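Ticket 751
Product: Drullow Stock, desktop
Subject: Labels print fine one at a time, batch stops at 598
Opened by: Annatjie Coetzee, Kioko Knitwear
Status: Solved

Annatjie Coetzee
Hi all! First off, I love the new batch label screen. Being able to pick a whole delivery and send it to the printer in one go has changed my Tuesday completely.

Now the problem. Our winter delivery is 800 pieces, mostly kids' sweaters and hats. I select the lot, press Print, and the Plilberg label printer goes along happily until label 598 and then stops. No error on the printer, green light stays on. Drullow says "Batch complete", which it clearly isn't.

What I've tried so far:
- restarted the printer, restarted the laptop
- new roll of labels
- different USB cable
- printed 599 by itself, came out perfectly
- ran the batch again from the start, stopped at 598 again (sorry, trees)

Drullow version is the one from the November update. Windows laptop, nothing fancy.

Nultik Support
Thank you Annatjie, stopping at the same spot twice is a very useful clue. Could you do two things for us?

1. Sort the delivery by item name instead of by item number, and print again. You can choose Print to file so you don't use up another roll.
2. Go to Help, then Save Log, and attach what it gives you.

Annatjie Coetzee
Print to file! I had no idea that was there. That would have saved me a roll and a half.

Sorted by name, it now stops at 212. So it's following an item around, right? I looked up what would have come next in both lists and it's the same one both times, the striped cardigan in age 4. Log attached.

I opened the cardigan and it looks normal to me. Price, size, color, supplier, all filled in. Care instructions too.

Nultik Support
Great detective work, and yes, it's that item. The log shows the batch ending when it reaches the care instructions field. Was that text typed in, or pasted from somewhere?

Annatjie Coetzee
Pasted! From the supplier's PDF. I usually type those but this one was long, there's a whole paragraph about drying flat and reshaping the cuffs while damp.

But why did 599 print okay by itself?

Nultik Support
Single labels go through the older print screen, which strips out hidden characters before sending anything to the printer. The batch screen doesn't do that yet. There's a page break hiding in your pasted text, and the batch screen reads it as the end of the job.

To fix it now: open the cardigan, clear the care instructions completely, save, then paste the text back with Ctrl+Shift+V. Save again and wait 30 seconds for the sync before you print.

Annatjie Coetzee
IT WORKED. All of them, straight through, not a single stop. I stood there and watched the whole thing like it was a movie.

I also went through the other items from the same PDF and found two more with the same gap in the text, both further down the list, so I redid those before printing. Worth telling other shops to check, especially this time of year when everybody's loading winter stock.

One wish while I'm here: could the "Batch complete" message show how many labels went out? I would have spotted it right away. 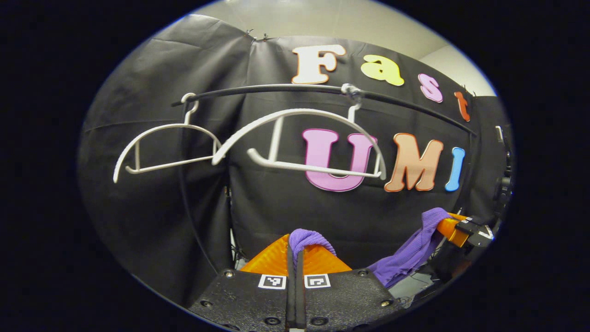
And if there's ever a test version of the batch screen with the cleanup built in, please put me on the list. I have the spring delivery to enter next and I'd love to try it on that.

Nultik Support
Both passed on to the Drullow team, and your name is on the test list. Closing this one, but reply here if it stops again.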